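Foro Brazos y Cacharros > Manipulación bimanual > Pinzas y efectores finales

Tema: Dos dedos para coger una escoba. Comparativa Naditz / Waslow (y mucha paciencia)

tornillo_M3
28/03/2022
Prometí resultados en enero y aquí están, con la puntualidad que me caracteriza. Para los que no siguieran el hilo viejo: dos brazos, una escoba, un recogedor, papeles y cartones por el suelo. Quería saber si merecía la pena pagar por los dedos Waslow o si los Naditz que ya tenía valían para sujetar mangos. El controlador es el mismo para todo, un Szalai con el firmware sin tocar, que bastante tuve la última vez que lo toqué.

El protocolo es poco glamuroso. El brazo izquierdo sujeta el palo de la escoba, el derecho el mango del recogedor, y se barre hasta que ocurre una de estas dos cosas: el suelo queda decente o yo pierdo la fe. Apunté 173 intentos válidos entre los dos juegos de dedos. Los no válidos no los apunté por dignidad.

Resumen para impacientes: con el recogedor no hay diferencia que yo sepa medir. Con el palo sí la hay. Un tubo metálico liso entre dos dedos planos gira sobre sí mismo en cuanto las cerdas encuentran resistencia, y entonces el cabezal se tumba, el modelo sigue convencido de que está barriendo y tú te quedas mirando cómo acaricia la baldosa. Los Waslow llevan una ranura en V y el palo gira menos. No he dicho que no gire.

Configuración, que luego me la pedís:
Fuerza de cierre: 13 N en los dos brazos
Apertura previa: la máxima que da cada dedo
Cámara: una Imeck en la cabeza, ninguna en las muñecas
Teleoperación para grabar, política entrenada después con lo grabado

bielaloca
¿Y fotos? Que tú eres muy de tablas.

tornillo_M3
Tablas tengo también, pero allá van, todas desde la cámara de la cabeza:
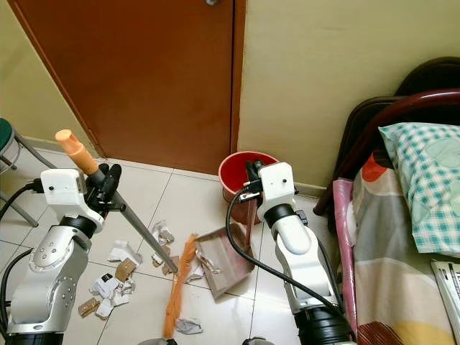
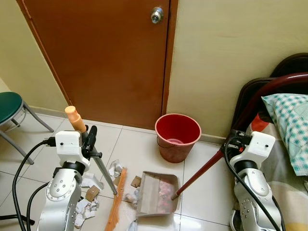
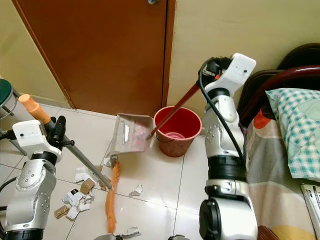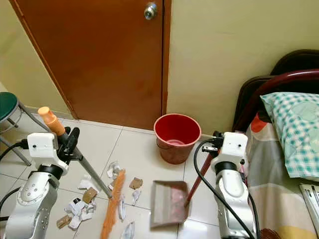 En las cuatro, escoba a la izquierda y recogedor a la derecha. En la tercera el recogedor va levantado del suelo, que es la postura que más discusiones me ha dado con el controlador.

Béla Erdős comenta que la ranura en V es un parche y que el problema de fondo está en agarrar un cilindro con dos puntos de contacto y esperar que aguante un par. Tres dedos, o una abrazadera fija en el palo, y se acabó la comparativa.

tornillo_M3
Con una abrazadera fija en el palo también barre un ventilador de techo. La gracia era usar la escoba tal cual sale de la tienda.

Béla Erdős
La gracia era barrer, según el título del hilo de enero. Si modificas los dedos estás modificando el sistema igual que si modificas el mango, solo que sale más caro. ¿Cuánto cuestan los Waslow?

tornillo_M3
708 euros el par. Ya sé lo que vas a decir.

Béla Erdős
No iba a decir nada. Una abrazadera de fontanero vale menos que el envío.

cinematica_inversa
Yo con los Waslow tuve la experiencia contraria, y eso que los defendí en este foro hasta ponerme pesado. La ranura va bien con tubos de un diámetro y fatal con el resto. Con mangos planos, peor que los Naditz: el mango se apoya en los bordes de la V y baila. ¿Tu recogedor tiene el mango redondo? Porque si es redondo, lo de «no hay diferencia» se te queda corto como conclusión.

tornillo_M3
Justo, y por eso lo he puesto como «que yo sepa medir». Solo he probado un mango de recogedor. Si alguien quiere repetirlo con uno plano le paso los scripts, que están comentados en un idioma que a ratos es castellano.

bielaloca
Pregunta de novata: ¿13 N no es muy poco? Yo cierro al máximo y que sufra el mango.

tornillo_M3
Subí la fuerza al principio. El palo seguía girando y además el motor de la pinza izquierda se calentaba hasta que el Szalai cortaba por protección. Corta sin avisar, por cierto: deja el dedo muerto y en el registro escribe «OK». Luego bajé y me quedé con el valor más bajo que no soltaba la escoba al levantarla.

cinematica_inversa
Lo del «OK» está en el manual, en el apartado de errores. De verdad.

par_motor
A mí lo que me chirría es lo de la cámara. Una sola Imeck en la cabeza y ninguna en las muñecas, con los brazos ocupando media imagen. En cuanto acercas el recogedor a las cerdas, lo que importa se decide en un hueco muy pequeño y visto en diagonal. Yo ahí gastaría el dinero antes que en dedos.

tornillo_M3
Medio de acuerdo. Para encontrar los papeles la de la cabeza sobra, el suelo claro ayuda mucho con todo menos con los papeles blancos, que son casi todos. Para saber si el borde del recogedor apoya bien, no me fío. Los fallos que tengo clasificados como «borde levantado» son más que los de «palo girado», incluso con los Naditz.

par_motor
O sea que la comparativa de dedos mide el segundo problema.

tornillo_M3
Dicho así suena mal.

Béla Erdős
Dicho de cualquier manera. Pero publícalo, que comparativas con la configuración completa hay pocas y de las de verdad menos. ¿Muestreas el par de la muñeca o solo la posición?

tornillo_M3
Las dos cosas. El par sale tan ruidoso que lo filtro, y filtrado llega tarde. Para detectar si el borde apoya podría valer, porque ahí el movimiento es lento. Para el giro del palo no: el giro es alrededor del eje del propio tubo y la muñeca apenas se entera.

cinematica_inversa
Prueba a envolver los dedos Naditz con cámara de bici. Una vuelta, pegada por detrás. A mí me igualó a los Waslow en tubo liso, aunque se gasta y hay que cambiarla cada alrededor de 700 agarres.

bielaloca
Cada alrededor de 700, qué precisión.

cinematica_inversa
Se rompió cuando se rompió, yo solo estaba allí.

tornillo_M3
Cámara de bici tengo. Hago otra tanda con Naditz desnudos, Naditz con goma y Waslow, misma escoba y mismo recogedor, y esta vez separo los fallos de borde desde el principio. Lo de la cámara de muñeca lo dejo para cuando me recupere del disgusto económico.

par_motor
Si te animas con la de muñeca, ponla en el brazo del recogedor y mirando al borde. En el de la escoba solo vas a ver palo.

Béla Erdős
Y compra la abrazadera, aunque sea como grupo de control.

tornillo_M3
Comprada. Llega antes que tu disculpa si gana la goma.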